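04/12/2022

Operation Medicine Drawer, part whatever

So I finally did the drawer. If you've been reading for a while you know the one, the deep one next to the fridge where everything goes that doesn't have a home (and plenty of things that do have a home and just got lazy). I've been promising to tackle it since August, and then Araceli Gallegos came over for coffee, opened it looking for a spoon, and closed it again very slowly without a word. That did it!

My first rule was that everything had to come out and go on the white table. I've tried cleaning a drawer from the inside before, just sort of shuffling things toward the back, and all I ever got was a tidier front half. I gave myself one evening and a pot of tea, put a podcast on and started hauling.

There were cough drops in there from our old apartment in Indham. There were batteries, three tape measures, a key that fits nothing we own, and a stack of takeout menus from Valdovinos, who changed their whole menu ages ago. I also found the warranty card for the blender, which I would have loved to have back when the blender died. Oh well.

The little clear plastic boxes were the part I was looking forward to. I'm a sucker for a see-through box. I bought a pack of 6 at the hardware store in Drilholm a while back, felt extremely organized for one whole afternoon, and then put the pack in the drawer. Yes. In the drawer I was going to organize with them. 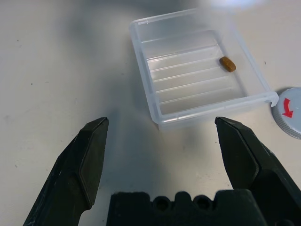 My plan was one kind of thing per box, and I want to report that I stuck to it, mostly. Batteries got a box. Picture hooks got a box. The stray small stuff is where I started to wobble, because it is very tempting to give one tiny item a box all to itself and call it a category. My neighbor Murdo Chisholm has a workshop where every screw has its own compartment, and I used to tease him about it, but I get it now. There's something so calming about looking at a thing through clear plastic and knowing exactly where it is!

I did not label anything. I own a label maker (a Zonulard, birthday present, lovely thing) but it needs tape and the tape is somewhere I haven't gotten to yet. Clear boxes are kind of their own label anyway, or that's what I'm telling myself until I tackle the hall closet.

Total cost of the whole project was zero if you don't count the boxes, and I'm choosing not to, they'd been sitting there so long. I threw out one full grocery bag, put a smaller one by the door for Araceli to pick through, and wiped the drawer down with dish soap and warm water. There was a sticky patch in the back corner that took some real elbow grease and I have decided not to wonder about it.

The mystery key is still on the windowsill. I can't throw away a key. Can you? If anybody has a good use for one, tell me in the comments, and I'll let you know how the closet goes.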